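Keeping Medicines at Home: Storage, Sorting and Disposal
Household Tips — updated 12/27/20
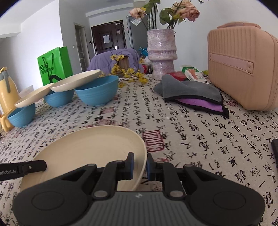
Cream-colored plate above a tablecloth printed with black calligraphy and red seals.

Location. The bathroom cabinet is a poor choice for tablets. Steam from the shower raises humidity, and coated tablets soften or stick together. Use a closed cupboard in a bedroom or hallway, out of children's reach, away from radiators and direct sun. A cheap hygrometer on the shelf is enough to check the spot. If it reads above 65 percent for days at a time, move the box.

Kitchen storage. Acceptable if the cupboard is not over the stove, dishwasher or kettle. Medicines labeled for refrigeration go on a middle shelf, toward the front. The door warms up each time it is opened, and items pushed against the back wall can freeze. Insulin that has been frozen should be discarded even if it looks normal after thawing.

Original packaging. Keep the leaflet and the carton. The lot number and expiration date are often printed only on the outer box. Blister strips should not be cut into single doses, as the name of the drug is easily lost. Effervescent tablets stay in their tube with the drying cap on.

Weekly organizers. Fill for seven days at most, at a table with good light, one medicine at a time. Close each bottle before opening the next. Ask the pharmacist first about any tablet that must stay in its own container. Wash the empty organizer in warm soapy water and let it air-dry overnight with the lids open.

Liquids. Write the date of opening on the label in permanent marker. Measure with the syringe or cup supplied — kitchen teaspoons vary too much in volume. Many antibiotic suspensions have a short life once mixed, so follow the pharmacy label.

Sorting. Go through the box twice a year; August and the end of December work well. Set aside anything expired, unlabeled or changed in color or smell.

Disposal. Return leftovers to a pharmacy that accepts them. Do not flush them unless the leaflet says to. Inhalers are pressurized and should be handed in separately. Scratch out names and prescription numbers before recycling the cartons.

Text: Heikki Hirvonen
Checked by: Abelardo Chávez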